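Fluden 작업 테이블 T 시리즈 (백색 무광 상판)

제품 개요

Fluden T 시리즈는 실내용 대형 직사각형 작업 테이블이다. 식기와 식재료의 분류, 소분, 검수, 포장 전 정리와 같이 작은 물품을 넓은 면에 펼쳐 놓고 다루는 작업을 기준으로 설계하였다. 상판은 백색 무광 단일 색상으로만 공급하며, 프레임과 다리는 별도 포장으로 출고한다. 본 페이지는 상판 사양, 설치 조건, 사용 및 관리 기준, 주문 구성에 관한 내용을 다룬다. 프레임 단독 주문은 Idard 규격 부품 페이지를 참조한다.

T 시리즈는 기존 Gultum 테이블의 후속 품목이다. 상판 체결부의 위치가 변경되었으므로 Gultum용 다리는 T 시리즈 상판에 사용할 수 없다. 반대의 조합도 지원하지 않는다. 단, 높낮이 조절 발은 두 품목이 공용이며 기존 재고를 그대로 사용할 수 있다.

상판

상판 표면은 저광택 마감이다. 유광 상판은 천장 조명이 표면에 맺혀 소형 물품의 윤곽 확인이 어려운 경우가 있으며, T 시리즈는 이 현상을 줄이는 데 중점을 두었다. 표면 광택은 출고 전 전수 확인하고, 동일 주문 내 상판은 같은 생산 로트에서 공급하는 것을 원칙으로 한다. 추가 주문 시 로트가 달라질 수 있으며 이 경우 백색의 명도에 미세한 차이가 발생할 수 있다. 두 대 이상을 나란히 붙여 사용할 계획이 있으면 최초 주문 시 수량을 함께 지정해야 한다.

모서리는 전 둘레 면취 처리한다. 상판 하부에는 보강재가 길이 방향으로 들어가며, 보강재 구간에는 추가 타공을 허용하지 않는다. 배선 홀, 클램프 홈 등 가공이 필요한 경우 주문서의 가공란에 위치를 도면으로 표기하여 제출한다. 구두 또는 전화로 전달한 치수는 가공 기준으로 인정하지 않는다.
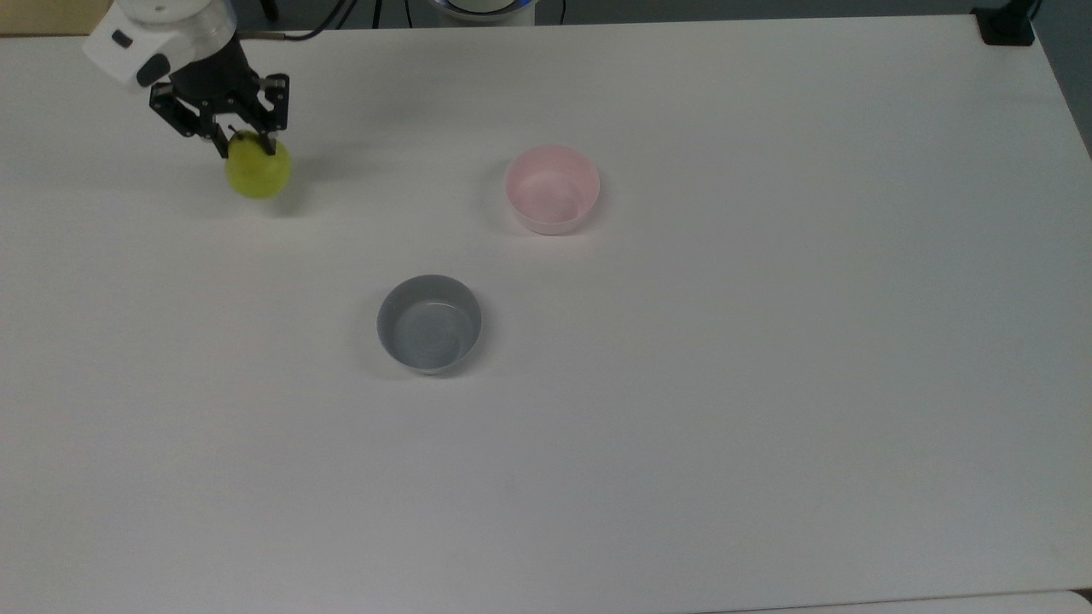 상판 색상은 취급 물품의 색상 대비를 고려하여 선정한다. 백색은 채도가 있는 물품과의 구분이 쉬운 반면, 흰색 도기나 투명 용기는 경계가 약하게 보인다. 연분홍색과 회색의 작은 원형 볼, 황록색 사과 정도의 색상이면 별도의 매트 없이 상판 위에서 바로 구분할 수 있다. 무채색 물품은 명도 차이만으로 구분되므로 조도가 낮은 장소에서는 보조 조명을 함께 사용하는 것이 좋다. 백색 용기를 주로 취급하는 현장에는 짙은 색 작업 매트(별매)를 권장한다.

그림자는 무광 백색 면에서도 남는다. 물품을 상판에서 조금 들어 올리면 아래쪽에 옅은 회색 그림자가 생기며, 이는 표면 오염과 혼동될 수 있다. 검수 작업에서 오염 여부를 판정할 때에는 물품을 치우고 같은 자리를 다시 확인한다. 광원이 한쪽에 치우친 장소에서는 테이블의 긴 변을 광원과 직각으로 두면 작업자 쪽 그림자가 줄어든다.

주요 사양

형태: 직사각형
상판 색상: 백색
상판 마감: 무광
상판 길이 상한: 3000 mm
다리 수: 4
높낮이 조절 발: 다리당 한 개, 나사식
설치 환경: 실내 전용
조립 인원: 2명
사용 공구: 육각 렌치(동봉), 수평계(별도 준비)
별매품: 짙은 색 작업 매트, 연결 브래킷, 배선 받침

폭과 높이는 주문 시 지정하며, 지정하지 않은 경우 표준값을 적용한다. 표준값은 견적서에 기재한다. 견적서의 치수와 주문서의 치수가 다를 경우 주문서를 우선한다.

설치 조건

설치면은 평탄하고 단단해야 한다. 카펫, 완충 매트, 이중 바닥의 점검구 위에는 설치하지 않는다. 상판의 긴 변 중 최소 한쪽은 작업 통로에 접하도록 배치하고, 벽에 붙일 경우 상판과 벽 사이에 배선이 눌리지 않을 정도의 간격을 둔다.

조립은 상판을 뒤집은 상태에서 진행한다. 바닥에는 출고 시 포함된 보호 시트를 깔고, 상판 표면이 바닥의 이물과 직접 닿지 않도록 한다. 다리를 모두 가체결한 후 대각선 순서로 본체결한다. 한쪽 다리를 먼저 완전히 조이면 나머지 체결부의 구멍이 어긋날 수 있다. 본체결이 끝나면 작업자 2명이 긴 변의 양 끝을 잡고 상판을 세운 뒤 내려놓는다. 다리를 지렛대로 삼아 돌리지 않는다.

수평 조정은 최종 위치에서 실시한다. 수평계를 상판 중앙과 각 모서리에 차례로 놓고, 가장 높은 모서리를 기준으로 나머지 발을 풀어 맞춘다. 조정 후 잠금 너트를 조인다. 둥근 과일이나 바닥이 둥근 용기를 다루는 작업에서는 작은 기울기로도 물품이 굴러 이동하므로, 수평 확인 주기를 일반 작업보다 짧게 잡는다.

다수 연결

두 대 이상을 연결할 때에는 연결 브래킷을 상판 하부에 체결한다. 브래킷은 상판 간 단차를 맞추기 위한 부품이며 하중을 지지하지 않는다. 각 테이블은 독립적으로 수평을 맞춘 후 연결한다. 연결부의 틈에는 실리콘 등 충전재를 사용하지 않는다. 충전재를 제거하는 과정에서 면취부가 손상된 경우 보증 대상에서 제외한다.

사용 기준

물품은 상판 위에서 끌지 않고 들어서 옮긴다. 굽이 거친 도기 그릇은 무광 표면에 회색 선 자국을 남길 수 있다. 자국의 대부분은 그릇 쪽의 입자가 표면에 묻은 것으로, 중성 세제와 부드러운 천으로 제거된다. 연마 패드, 멜라민 스펀지, 연마제가 든 세정제는 해당 부위의 광택을 바꾸므로 사용하지 않는다.

뜨거운 조리 기구는 받침 없이 올려놓지 않는다. 과즙, 식초, 색소가 든 음료는 흘린 즉시 닦아낸다. 상판은 도마로 사용할 수 없다. 식재료를 절단하는 작업은 별도의 도마 위에서 실시한다. 클램프를 상판 가장자리에 고정할 때에는 상하 접촉면에 보호 패드를 대고, 보강재가 없는 구간에는 고정하지 않는다.

청소 및 점검

일상 청소는 물을 적셔 짠 천으로 하고 마른 천으로 마무리한다. 건조 상태의 먼지를 마른 천으로 먼저 문지르면 미세한 긁힘이 생길 수 있다. 알코올 계열 소독제는 사용할 수 있으나 표면에 고인 채 두지 않는다. 염소계 소독제를 사용한 경우에는 물로 다시 닦아낸다.

체결부는 설치 후 첫 달에 한 번, 이후 정기 점검 시 확인한다. 점검 항목은 다리 체결 볼트, 조절 발의 잠금 너트, 연결 브래킷, 면취부의 들뜸이다. 점검표는 제품과 함께 동봉하며 총 11개 항목으로 구성된다. 이상이 있는 항목은 사진과 함께 접수하면 처리가 빠르다.

주문 및 납기

주문서에는 상판 길이, 폭, 높이, 수량, 가공 유무, 연결 사용 여부를 기재한다. 가공이 없는 주문의 납기는 주문 확정 후 약 4주이다. 가공 주문은 도면 승인일부터 납기를 산정한다. 엘리베이터 반입이 필요한 건물은 내부 치수를 사전에 확인해야 하며, 반입 불가로 인한 재배송 비용은 주문자가 부담한다. 상판은 분할 공급하지 않는다.

Navarro 창고에서 직접 수령하는 경우 차량 적재함의 길이가 상판 길이보다 길어야 한다. 상판은 세워서 적재하고 포장 모서리에 결속 끈이 직접 닿지 않게 한다. 수령 시 포장을 열어 표면을 확인하고 인수증에 서명한다.

교환 및 보증

표면의 색 얼룩, 마감 박리, 보강재 분리는 보증 대상이다. 사용 중 생긴 긁힘, 열 자국, 착색, 임의 타공에 따른 손상은 제외한다. 같은 로트의 상판 재고가 없을 때에는 현행 로트로 교환하며, 연결 사용 중인 경우 인접 상판과의 색 차이를 사전에 안내한다.

기술 문의: Deming Guo (상판, 가공 도면)
주문 및 배송 문의: Renato Abella
사양 개정일: 2019년 2월 19일

사양은 개선을 위해 변경될 수 있다. 개정 이전 주문 건에는 주문 당시의 사양을 적용한다.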